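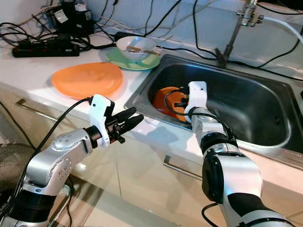 Plernau, August

One year with no dishwasher and I'm a convert!

beanpot_marge
Our house went up in 1913 and the kitchen has never had room for a dishwasher, so when we moved in I figured we'd rip out a cabinet by Christmas. Well, a year later there are 6 of us at the table most nights and I've stopped wanting one. Dinner dishes are my favorite part of the evening now. Radio on, window open, one kid washing and one drying, and you hear all the stuff about school that you never hear at the table.

My order is glasses, then silverware, then plates, then anything greasy. I change the water before the greasy things. Who else does it all by hand? I want to hear how you do it!
14 comments | 3 shares

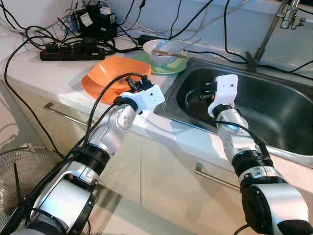
Re: One year with no dishwasher and I'm a convert!

tuckerlane
Love this, but your order is wrong – silverware goes first and soaks in the bottom of the sink while you do everything else. Egg on a fork will not budge otherwise. I also scrape hard before anything gets near the water. A rubber spatula is the best dish tool there is.

beanpot_marge
But then somebody reaches in and finds the paring knife! I stand my forks in a tall cup of hot water on the counter. Same soak, no stitches.

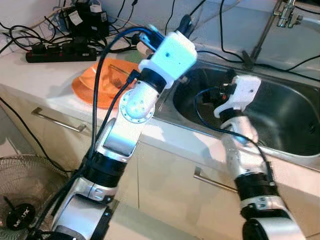
A plate, a steel sink and a white counter.

oldporch
Nice to read, but I washed by hand for 2 decades and I'm not going back. We put in a small Sako under the counter and I got my evenings back. My kids tell me plenty in the car.

Also, running the tap the whole time uses a lot more water than people think. If you're going to do it by hand, fill the basin.

tuckerlane
Agree on filling the basin. Disagree about the car, mine just stare at their phones.

Mavis Ruiz-Ortega
I ran the kitchen at the Atallah summer camp for years, and we must have washed roughly 3000 plates a season by hand, so I have opinions! Get the water as hot as you can stand with gloves on. Use less soap than you think. Stack the plates by size before you start, and put the bowls to one side for last 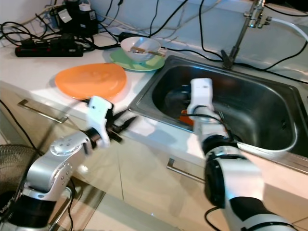
so you're never hunting for a spot in the drying rack. Bowls take up so much room. And air dry if you can – a damp towel just moves the grease from one plate to the next.

beanpot_marge
Mavis, the stacking by size! I tried it tonight and the rack held everything. Still not giving up my towels though, then the little one would be out of a job.

oldporch
OK, the gloves are a good tip. What brand holds up? Mine always split at the thumb.
Share | 5 new comments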